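Nusesley Community Workshop
Furnishings and Equipment Group
Minutes of the meeting held 5/20/26

Present: Rukhsana Orakzai (Chair), Lakmal Biswas, Sewwandi Dewan, I-hsuan Leung (minutes)
Apologies: Kumudini Paul

1. Minutes of the previous meeting

The minutes of the January meeting were approved with one correction. Under item 4, "bench" should read "benches" in both places. Matters arising were taken under the items below.

2. Storage room

S. Dewan reported that the new shelving along the back wall has been fitted and is in use. The two lower shelves are reserved for heavy stock. Members asked that paint and oil be kept out of the storage room altogether and moved to the metal cabinet in the corridor. Agreed.

L. Biswas noted that the door closer is still too strong and that people carrying boxes have been propping the door open with whatever is at hand. The Chair reminded members that this is a fire door. S. Dewan to have the closer adjusted before the next meeting.

Action: S. Dewan

3. Budget

The Chair reported that the furnishings line for the year stands at 4000 dollars, of which 3422 has been spent or committed. The largest single charge was the shelving from Vendlow. No further purchases are to be made from this line without the Chair's written approval. L. Biswas asked whether the sanding supplies could be charged to general maintenance instead. The Chair will raise this with the finance office and report back.

Action: R. Orakzai

4. Work surfaces

4.1 General condition. The group considered the condition of the work surfaces in the main room. L. Biswas had inspected them in the week before the meeting. He reported that the two oldest tops are worn at the front edge and have lifted slightly at the glue lines. Both can be repaired in place. The others need cleaning only.

4.2 Finish. There was a long discussion of the finish. K. Paul had sent a note in favor of a clear hard-wearing coat on all tops. S. Dewan preferred an oil finish, which can be renewed by the people who use the room. L. Biswas observed that a glossy coat reflects the ceiling lights and is tiring to work at for more than an hour. It was agreed to try an oil finish on one of the older tops and to review it before treating any others.

Action: L. Biswas

4.3 Maple board. The group reviewed the pale maple board and the small set of colored blocks used with it. Members were satisfied with the board and asked that it be left as it is, with no stain. I-hsuan Leung asked whether the small dark knot toward the front should be filled. L. Biswas advised against it, and the group agreed that no filling is needed. The bolts at the front edge are to be checked for tightness whenever the board is cleaned.
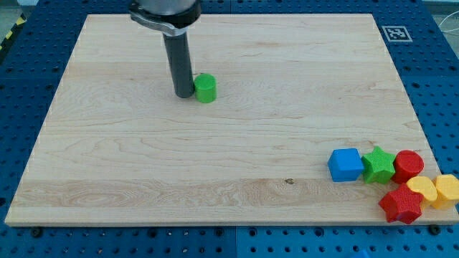
Item 4.3: Maple board, with the green cylinder on the upper half and other blocks at lower right.

4.4 Blocks. The Chair asked that the blocks be kept together as one set and not mixed with the loose pieces in the Mridha crates. S. Dewan will provide a lidded box with a label on the short side. Blocks are to be wiped with a damp cloth and dried before they are put away. Solvent cleaners are not to be used on the blocks or on the board.

Action: S. Dewan

4.5 Protection. L. Biswas proposed a felt-backed cover for the board when the room is closed. The proposal was supported in principle. A price is to be obtained from Weltden and brought to the next meeting, subject to the outcome of item 3.

Action: L. Biswas

5. Labeling of shared items

I-hsuan Leung circulated a draft of the new label. Members found the type too small. The room name is to be dropped and the item name set in larger letters. A revised draft will be sent to all members, including K. Paul, for comment by e-mail. Existing labels may remain in place until they need replacing.

Action: I-hsuan Leung

6. Other business

S. Dewan asked that the broom and dustpan be returned to their hook after use. The Chair will add a line to the notice by the sink.

The spare key to the corridor cabinet has been found and is now held at the front desk. Members who need it are to sign the key book.

7. Next meeting

The date will be set by e-mail once K. Paul's availability is known. Items for the agenda should reach I-hsuan Leung one week in advance.

Minutes recorded by I-hsuan Leung. To be approved at the next meeting.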